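Rommel Galang

I've been meaning to write this one up for ages, and now that the Christmas shop is in and the kitchen smells of cloves I've got no excuse left. So, a thread about my grandmother's calamansi cordial, and how I've been trying to make it in Warley with whatever the greengrocer has. Get a cup of tea, I do go on a bit.
12 replies 41 reposts 208 likes

My Lola made it by the bucket. She had two trees at the back of the house, and in June, when it was too hot to sit indoors, she'd have all of us on the step squeezing fruit through a cloth until our fingertips stung. Any small cut on your hand, you soon knew where it was.
3 replies 9 reposts 117 likes

For anyone who hasn't met one, a calamansi is a tiny citrus, about as big as a large marble, green outside and orange within. The taste sits somewhere between a lime and a mandarin, with a bit of flower in it. You can get the juice frozen over here, and it's very decent, but whole fresh fruit is rare where I live and costs a silly amount when it does turn up.
6 replies 5 reposts 93 likes

My mum brought the recipe over with her, in her head, which means there isn't one. If you ask her how much sugar, she says "until it's enough". If you ask her how long to leave it, she says "until it's ready". I love her dearly and I've spoiled a great many lemons finding out what she means.
19 replies 66 reposts 402 likes

After a few winters of this I've settled on limes for most of it, with one mandarin and a strip of orange peel. Lemons on their own came out too much like the stuff you take for a cold. Grapefruit was a mistake, and my brother still brings it up at weddings.
4 replies 3 reposts 88 likes

Right, quantities, for those who like them (I do, whatever Mum says). You want 1000 g of limes, 1 mandarin, 1000 g of plain white sugar and a good pinch of salt. Please don't leave the salt out! It doesn't make the cordial salty, it just rounds off the edges, and it's the one thing Mum and I agree on completely.
8 replies 22 reposts 176 likes

Wash the fruit in warm water first and give it a proper rub, as a lot of it is waxed and you don't want that floating about on the top. Then take the zest off with a peeler or a fine grater, only the green part, and rub it into the sugar with your fingers. Leave that in a covered bowl for 4 hours, or overnight if you're the organised sort. By the end it should be damp and clumpy, like sand you could build with, and the whole room will smell of it.
5 replies 14 reposts 131 likes

While that's sitting there you can do your squeezing. Roll each one hard on the worktop under your palm before you cut it, really lean on it, and you'll get a lot more out. I've got a metal squeezer from the Saludo shop on the parade that has outlived two kettles and a toaster, and I'd be quite upset to lose it.
7 replies 4 reposts 79 likes

Choosing them matters more than anything you do afterwards, I think. I used to go for the darkest, hardest ones because they looked smart in the bowl, and they were dry as anything. Now I pick them up one at a time and go for the heavy ones with thin, smooth skin and a little bit of give. It does hold up the queue, and I have been sighed at.
11 replies 17 reposts 164 likes

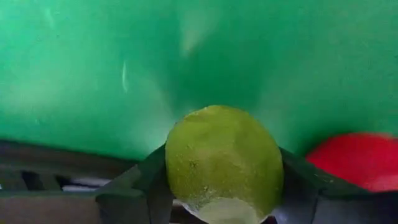

A round green lime, held firmly.
2 replies 6 reposts 95 likes

Pour the juice over the sugar, stir it, and then walk away and come back to stir it again whenever you pass. I don't heat mine. Plenty of people do, and it keeps longer that way, but you lose that fresh sharp smell and to me it starts to taste like boiled sweets. Once the sugar's all gone, strain it through a clean cloth into very clean bottles and keep them in the fridge. Ours gets drunk well before there's any question of it going off.
9 replies 12 reposts 122 likes

To serve, one part cordial to 4 or 5 parts cold water, with ice if you're that way inclined in December. Hot water and a slice of ginger is what my dad has, in the Pulliver mug that no one else is allowed to use. It's also lovely spooned over plain cake while it's still warm from the oven, so that it soaks right in.
6 replies 10 reposts 140 likes

I made my first batch for other people in 2000, for the neighbours on Clarnel Road when we'd just moved in and didn't know a soul. This year there are 30 little bottles lined up on the stairs, one each side of every step, and I have to go up to bed sideways. Mum tasted it last night, put the spoon down and said "more salt", so I'm taking that as a pass.
23 replies 38 reposts 517 likes

If your family has a version of this, with calamansi or anything else sour, do tell me how you make it, particularly if somebody's auntie adds something odd. I'll be in the kitchen washing labels off jars until bedtime, and I'd be glad of the company.
47 replies 15 reposts 233 likes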